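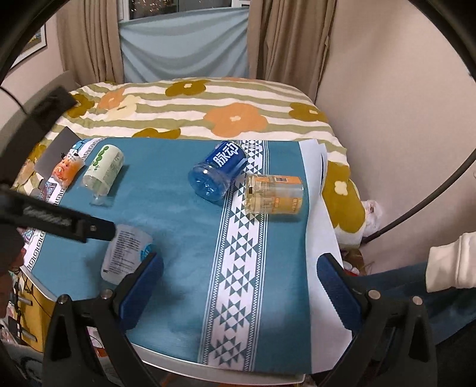 침대 러너는 호텔에서나 까는 거지 집에서는 결국 짐 올려두는 자리가 된다고, 케켈리가 지난 글에 댓글을 남겼더라고요. 읽자마자 웃었어요. 우리 집이 딱 그렇거든요! 그런데 저는 그게 좋아요. 가방을 비울 때 이불 위에 바로 쏟는 것보다 마음이 훨씬 편하고, 청록색 바탕이라 작은 물건도 눈에 잘 들어와요.

러너는 Cuvdale이라는 작은 직물 가게에서 샀어요. 가운데 흰 띠에 마름모랑 세모랑 지그재그가 줄줄이 내려오는데, 저는 이 무늬에 완전히 반했습니다. 왼쪽 가장자리의 그리스풍 테두리도 은근히 예뻐요. 처음엔 방에 비해 너무 화려한가 싶어서 이틀쯤 접어뒀다가, 깔아보고 나서 그날로 마음을 정했어요. (오헤마는 아직도 식탁에 까는 게 맞다고 우깁니다.)

오늘은 2020년 8월 10일, 미루고 미루던 간식 가방 정리하는 날! 파란 脉动 병은 다음 외출 때 들고 나갈 거라 현관 쪽으로 보낼 거고, 주황색 라벨 유리병은 주방 선반행이에요. 유리병은 가방에 넣고 다니면 무겁기도 하고 은근히 신경 쓰이잖아요. 연두색 통은 초록 점이랑 잎사귀 그림이 마음에 들어서 버리기가 아까워요. 씻어서 연필꽂이로 써볼까 하는데 혹시 해보신 분 계세요? 투명 컵도 같이 헹굴 생각이에요.

그리고 제일 아끼는 돼지 얼굴 봉지! 주황색에 방긋 웃고 있어서 볼 때마다 저도 따라 웃게 돼요. 샤바니가 포장지까지 모으면 끝이 없다고 했지만 이건 예외로 해주세요. 납작하게 펴서 일기장에 붙이려고요. 작년 12월부터 모은 포장지가 벌써 12장인데, 한 장씩 넘겨보는 재미가 꽤 쏠쏠합니다.

구겨진 비닐이랑 종이는 따로 모아 내놓고, 러너는 창가에서 탈탈 털어서 다시 깔 거예요. 세탁은 찬물에 뒤집어서 하고 그늘에 말려요. 건조기에 한번 돌렸다가 끝이 살짝 말려서 다림질하느라 고생했거든요. 같은 가게에 겨자색도 있던데 겨울용으로 하나 더 살지 고민 중이에요. 케켈리, 이번에도 댓글 기다릴게요!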